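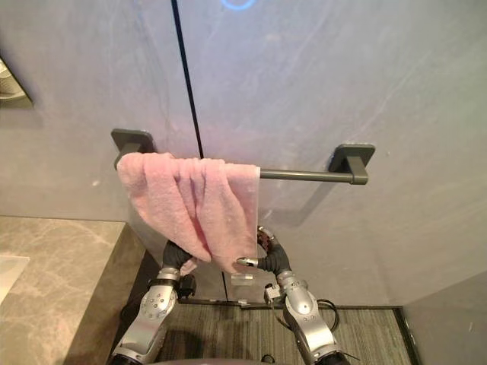
Why does the madder bath keep coming out brown? The water is too hot, and the Cillby tap water is harder than we allowed for.

April, dye bench, 2:30 pm

Second go at the madder on wool. Used the Begović root powder again, 50 g to the pot, same alum as last time. Kept the heat lower and held it there for the full 4 hours. Colour on the test skein is closer to brick than brown, so the heat was most of it. Still a bit dull next to the old Clurkby sample card.

Skein weight going in was 282 g, scoured the night before. One end hadn't wetted out properly and took the dye in patches - my fault, I rushed the soak. Cut that bit off and labelled it as a reject.

Tried a pinch of chalk in one jar and none in the other. No difference I'd put money on. Need to look at both in daylight.

The Dutar thermometer reads high compared with the glass one. Use the glass one until somebody checks it.

Metre on the water supply read 1,151 at the start. Forgot to read it at the end.

To do: rainwater batch, same weights, same pot. Order more alum. Exhaust bath is in the lidded bucket under the bench - please don't tip it out, I want a paler shade off it.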